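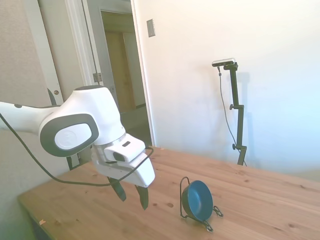 Figure 3. White robotic arm over a pine table, with the two black gripper fingers held apart just above the surface.

9 min read

4.2 Choosing a seat before paying

We come now to the part of the study we enjoyed most, and which, we must admit, took far longer to write up than either of us had planned. Passengers on the Loronbridge to Jukberg line can buy their tickets online up to three months ahead, and since the spring timetable they have been shown a drawing of the carriage and asked to pick a seat before they reach the payment page. Our question was a simple one: does seeing the carriage first change what people buy, or only how long they take to buy it?

The booking records cover 3106 completed purchases, all made through the Rathjen ticket site. Of these buyers, 451 also kindly agreed to fill in a short questionnaire once their tickets had arrived by email, and many of them wrote a good deal more in the comments box than we had asked for (we read every word, and are very grateful). Purchases made at the station counter in Noltutmont were left out, as the clerk there chooses the seat on the passenger's behalf unless told otherwise.

Families and other groups behaved much as we had hoped. They went straight to the tables of four, and where no full table was left they would often go back a page and try an earlier or later train, a step we saw far less among people travelling alone. Lone travellers tended to settle on a window seat quite quickly, although a fair number changed their minds once they noticed which way the seat faced. The drawing marks the direction of travel with a small arrow in the corner, and several people told us they had found it only after paying. One wrote, rather sweetly, that she had spent the whole journey to Jukberg looking at where she had been.

We should say a little about the trains that turn round at Noltutmont. On these services every seat faces backwards for part of the trip, and the arrow on the drawing is correct only as far as that station. The questionnaire did not ask which service people had taken, so their remarks about facing forwards cannot be matched to the route, and we have kept them apart from the counts in the next section. Prices were the same for every seat within a class, so cost played no part in the choices described so far; the quiet carriage, where a small extra charge applies, is dealt with separately in 4.3.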